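Builders and gripper operators wanted, shared workshop, part-time

Posted 10 Mar 2020

Rorkell is a member-run workshop on the upper floor of the old Dobos building. We have 22 members and one long-running robotics project, a pair of hand-held grippers called Wamach. The grippers are built here, mostly from printed parts. A person holds one in each hand, or two people hold one each, and the recordings are used to teach an arm the same task later. The arm is still on paper. The grippers work and need people to use them.

We are looking for two kinds of help.

Operators (four places). You hold a gripper and carry out short table tasks: picking up a box, passing it over, putting on a lid, setting it down on a mark. A shift is two hours with a break in the middle. You need steady hands and some patience with repeating the same move. No technical background needed. Left-handed people are very welcome, as all our current operators are right-handed.

Builders (two places). You help with the next version of the fingers and housing. You should be able to use a 3D printer without supervision, solder a connector, and write down what you changed. Experience with small servos is useful. The present version has too much play in the finger joint and the cable exits in a bad place, so those two jobs come first.

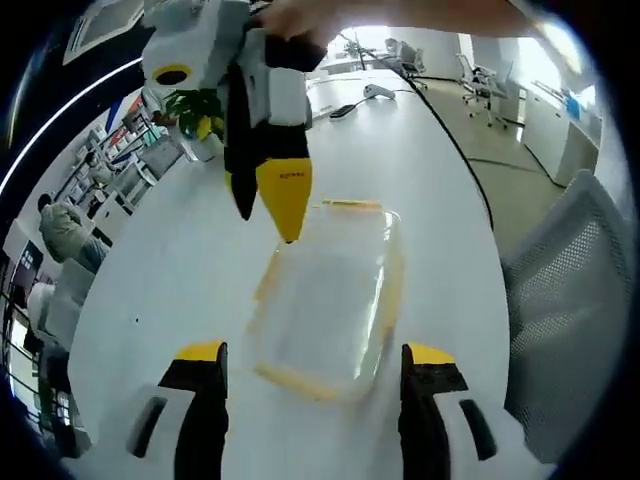

Two grippers and a clear plastic box at the white table.

Operators are paid by the shift, and the rate is in the sheet we send when you write to us. Builders are not paid, but get free membership for as long as they are on the project, plus materials up to a limit of 700 per person for the year. Receipts go to Zsófia Gulyás.

Shifts run in the daytime, and builders can come whenever the workshop is open. The project is planned to run until the end of November. We ask operators for at least one shift a week and builders for more than one evening a month.

Your hands and forearms will be in the recordings, and other people in the room may be too. You sign a release before the first shift. If you don't want to be recorded, apply as a builder and say so.

To apply, send a few lines about yourself to Jingyi Zou at the workshop office, extension 122. Builders should add a photo or drawing of something they have made. Everyone we consider gets a half-hour trial at the table with Emmanuel Koech.

The building has stairs only. Street parking is limited, but bikes can be left in the yard.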